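Progress report to the Spahić Fund
Project: Linen sorting place, Stulura house, Bositville
Report prepared by: Emil Plattner
Date: Wed 9 October

1. Where we are now

With this report I inform you about the work done after our first report in March. The main part of the project, to arrange a proper sorting place for small household linen, is finished. The written instructions are not finished yet, and I explain this in section 4.

As you will remember, before the project the cloths were sorted on the same long table where other work was done. Things got mixed, and a white cloth left on a white table was easily forgotten. In the application we asked for a separate place with its own surface, its own walls and its own basket, and this was approved with small changes. I thank you again for accepting the change of the covering, which came late.

2. The sorting surface

We compared two coverings, one plain gray and one with a botanical print. The plain one looked more serious, I must admit, and it was my own first choice. But the colleagues who work with the linen preferred the print, and we decided to follow them. It has fern fronds and small sprigs in gray tones, with orange blossoms between them, on a light ground. A white cloth can be seen on it without difficulty, also at the end of a long afternoon.

The walls on the left, on the right and at the back are smooth and have no pattern. In the first plan there was a shelf on the back wall. We left it out, because everything that is put on a shelf stays there. 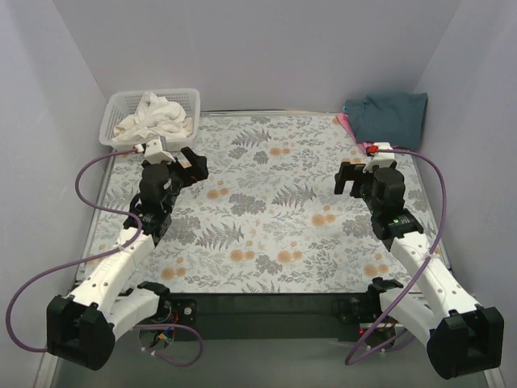 Sorting place with the botanical covering and plain light walls. The white plastic basket stands on the covering.

The covering was bought from the company Pruner. The first delivery was too short and was sent back. This cost us time but no money, and the second delivery had the correct size.

3. The basket and the cloths

The basket was discussed more than I expected. In the application we wrote "container with lid". After the trial period we changed to an open one with a perforated side, so that air can pass and one can see from outside if something was left at the bottom. The lid was always lying somewhere else, and two colleagues asked independently to remove it.

For the basket we agreed on the far left corner. There it does not take the middle of the surface, which must stay available for spreading a cloth and looking at both sides. We do not fold cloths before they go into the basket. The folding is done later at the other table, and to fold twice is a waste of work.

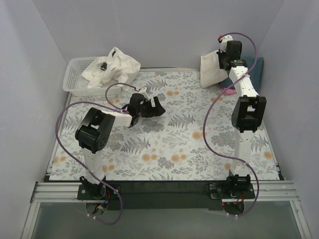

White cloth heaped in the basket, in the far left corner. A part of it hangs over the right side, and two dark patches are visible on the fabric.

Marks on the fabric are an important point for the instructions. The rule we now use is simple: a cloth with any dark mark is opened completely and checked before it is counted as sorted. If the mark belongs to the cloth, for example a label or a print, it goes on with the others. If it is a stain, it goes to the separate treatment. When the cloth is crumpled this cannot be decided with certainty, so we ask everybody to take the time.

A second rule is about the rim. A cloth should lie inside the basket before it is carried away. A hanging corner catches easily on the door handle, and then the whole pile comes out on the corridor floor.

4. What is delayed

The instruction sheet should have been ready before the summer. There is a draft, but it is too long (five pages) and I am not satisfied with it. New colleagues will not read five pages about cloths. My plan is one page, with large letters, to be fixed near the entrance of the room.

Also the second basket has not arrived. It is ordered in the same model. Until then a full basket must be emptied before the sorting can continue, and on busy mornings this makes a pause.

5. Use of the money

Covering: 200 euros
Wall panels: 400 euros
Basket: 40 euros

The second basket will be paid after delivery and is not in this list. All receipts are kept in the office and I can send copies if you wish.

6. Next steps

Finish the one-page instruction sheet and test it with one person who has never sorted linen in our house.
Receive the second basket and decide on its position.
Check the edges of the covering for wear.

I would also like to ask if the final report can be sent together with the finished instruction sheet, as one document. Please let me know if this is possible.

With kind regards,
Emil Plattner
Stulura, Bositville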